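Categories: Get Involved, Seas & Shipping, Paid Opportunities
14 comments | 50 shares

Call for participants: tell us what you think of slower shipping

Do you work on a ferry, in a harbour office, on a fishing boat or behind the counter of a shop that waits on the weekly freight? Or do you simply live near enough to the water to hear the engines at night and have opinions about them? If so, we would dearly like to hear from you, and we will pay you for your time (and feed you properly too, which matters a good deal to some of us).

The Riststead Coastal Trust is looking for 100 people to join a study of slow steaming, the practice of running cargo ships at lower speeds so that they burn less fuel. It sounds simple enough, and in many ways it is, but a ship that arrives a day later touches an awful lot of lives along the way: the crew who are away from home for longer, the farmer with lambs to send, the café that has run out of tinned tomatoes. We have plenty of figures on fuel already. What we're short of is people.

The work is paid for by a grant of £4000 from the Mirkau Fund, together with help in kind from Leclerc, who run the small freight service between Riststead and the outer islands and have kindly agreed to try slower sailings for a few weeks in July.
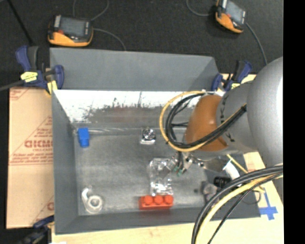
A blue block and a red brick among the small things in the tray.

What would you be doing?

You would come along to an opening session at Trunwood Hall, where we'll have a good long talk over lunch about how the sea freight fits into your week. After that we ask you to keep a short diary for the length of the trial. A few lines is plenty, and spelling is of no interest to us whatsoever! If you'd sooner talk than write, you can leave us a voice message instead, and one of the team will type it up. At the end there is a second session, again with lunch, where you can hear what everybody else had to say and argue with it if you like.

Everyone who takes part receives £50, paid after the second session, plus bus or ferry fares. Please keep your tickets. We can help with the cost of childcare as well, so do mention it when you write.

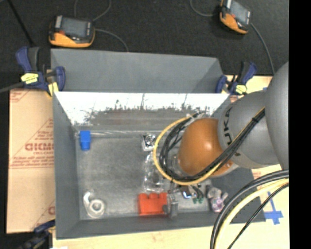

KUKA arm reaching into the grey bin.

Who can take part?

Anyone aged 18 or over who lives or works in the Riststead area or on the islands. You needn't know the first thing about ships or the climate, and you certainly needn't agree with us. Some of the most useful talks we had while planning this were with people who thought slower sailings were a daft idea and told us why at length. We're especially keen to hear from seafarers, shift workers and anyone under 25, as our last study was rather short of all three.

Places on the islands are limited by the size of the boat, so early replies are a great help there.

How to apply

Send a note to Yen-ting Yang, who is looking after the study, at the Trust's office in Trunwood Hall, or drop in and fill out the form at the front desk. Tell us your name, where you live, what you do with your days and the best time to ring you. The office is open until 7 in the evening, and the side door is the one without steps. Yen-ting will ring everyone back, whether or not we have a place to offer, and is happy to answer questions before you make up your mind.

Filed under: Fuel and Freight, Island Life, Take Part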